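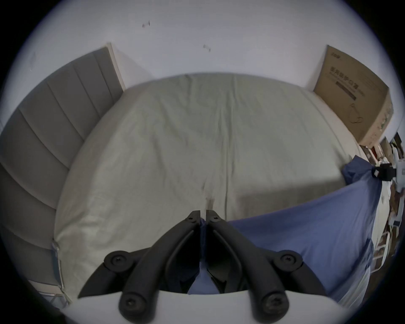 About Endwood Linen and Laundry

Print | E-mail
Reading time: 3 minutes

Endwood is a small company which washes, repairs and rents bed linen for guest houses, cottages and family homes. We are in business for nine years now. Our customers are mostly along the lake road and in the two villages behind it, and we still bring most of the orders to the door ourselves.

How we started

I am Sibusiso Visser, the owner. Before Endwood I worked in the laundry of a large hotel, first at the folding table and later as the night supervisor. In that place we washed everything at the same heat, with the same powder, and after one season the sheets were grey and thin at the centre. I thought it could be done with more care. My wife and I bought one second-hand Stüber washer and put it in the old dairy building on Endwood Lane, from which we took our name. The first winter was slow. In December we had four customers, and one of them was our neighbour.

Today we are seven people and we have three washers, two dryers and a long line outside for the good weather. The first Stüber is still working – it makes a noise on the last spin, but we are fond of it.

What we do

The biggest part of our work is weekly rental. You choose the colour and size, we deliver on your changeover day, and we take the used linen away with us. At the moment we keep 2,338 pieces on our shelves, and every piece has a small number sewn in the hem so that it comes back to the right house.

We also wash linen that belongs to you. Please allow 48 hours, or a little longer for wool blankets and quilts. We do not take leather, curtains with lining, or pet beds.

Repairs are done by hand or on the machine, depending on the cloth. Hems, buttons and small tears are included in the rental price. For your own linen we will phone you first with the cost.

Our linen

Our cotton sheets come from Hudura, a family mill, and we have bought from them since our second year. The coloured sheets are from Vudiseo. We tried cheaper ones for one summer and the colour did not stay, so we went back. When a sheet is too worn for a guest bed we cut it for cleaning cloths, or we give it to the animal shelter.

Visit us

The shop door is open on weekdays from eight until four. Parking is behind the building, please not in front of the bakery. If you have a large order, it is better to write to us some days before. We answer every letter and e-mail, but in summer it can take us until the evening.

Last updated: August 17, 2018

Print | E-mail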